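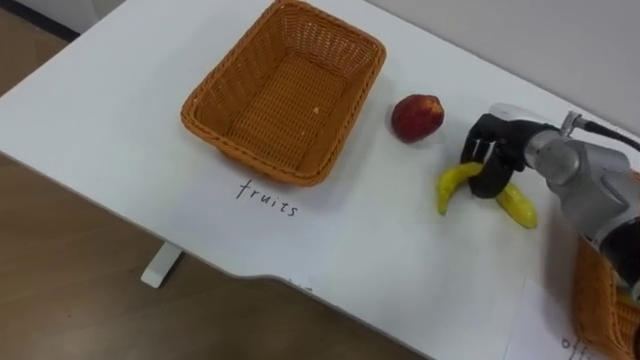
Figure 4. Rectangular wicker basket, empty, on a white tabletop.

4.2 Counter service and the basket trade at Diker

Working section, to be read with the menu tables in 4.1. The tables give prices and dishes. They say very little on how food got from a kitchen to a passenger with a short stop and a coat on.

Diker had no dining room in the usual sense. A lunch counter on the street side, a smaller stand at the platform end, and a kitchen one floor down that served both. The McIver company ran all three under a lease from the railroad. Roltov, up the line, was the opposite case - full dining room, cloths, printed bill of fare, a door straight onto the platform. Earlier writers treat Diker as a poor copy of Roltov. We think that is wrong, or at least it misses what the place was for. Roltov fed people on long-distance trains. Diker fed commuters, crews, and whoever missed the connection.

Stock book first. It lists 300 plates, which looks like a lot for a counter of that length until the crew meals are added in. Cups are listed seperately and the page is torn, so no total. Baskets appear under "sundries" with no count, only a line for repairs. Repairs in every December, so presumably they were looked over once a year before the holiday traffic. No sizes given. Covered or uncovered, not stated.

What went in them is clearer. Boxed lunches are a later thing at Diker. Before that a basket order was written at the counter on a half slip, filled in the kitchen, and carried to the train by a runner. We have 466 of these slips, all from the one bundle in the Pornus papers. Sandwiches on nearly every slip. Boiled eggs on many. Pie less than we expected, given how much pie is on the counter menu - hard to carry, maybe, or hard to eat on a lap. Coffee went in a stoppered bottle with a deposit charged. Deposit returned at Roltov, not Diker, which explains the running quarrel over bottles in the letters between the two managers.

The route from kitchen to counter is the weak spot. The lease plan shows a shaft behind the pie case, unlabeled. A dumbwaiter is the obvious reading and we follow it, with a caution. The same plan shows a coal chute drawn in the same style on the other side of the building. One letter complains of the "lift" being out and of soup arriving by the stairs, cold. That is the only direct mention we have found. A single shaft would have limited hot dishes badly at noon, and the menus fit that: counter menus carry more than 8 hot dishes in the evening and far fewer at midday.

Staffing. Pay sheets show 4 people on the counter at midday, plus the runner, who is paid by the week and not by the basket. Kitchen staff are on a different sheet, missing. So no claim here about total labor, and the comparison with Roltov in Table 6 should be read as counter staff only.

A word on the slips as a source. They are not a sample of anything. Somebody at Pornus kept one bundle, probably for an accounting dispute, and the rest are gone. No slip is dated past the day of the week. Fridays are heavy, Sundays absent - the stand was closed Sundays, acording to the lease, so that part at least agrees. Handwriting changes partway through the bundle and so do the abbreviations. "H.S." is ham sandwich in the first hand. In the second it might be hot soup. We coded the second-hand cases as unknown. Coding them as ham moves the sandwich share up slightly and changes nothing else.

Prices on the slips match the counter menu except for the basket charge itself, a small fixed sum, refunded if the basket came back by a return train. How many did come back we can't tell. The repairs line suggests enough of them to be worth mending. Return traffic is taken up again in 4.3 with the McIver freight ledgers.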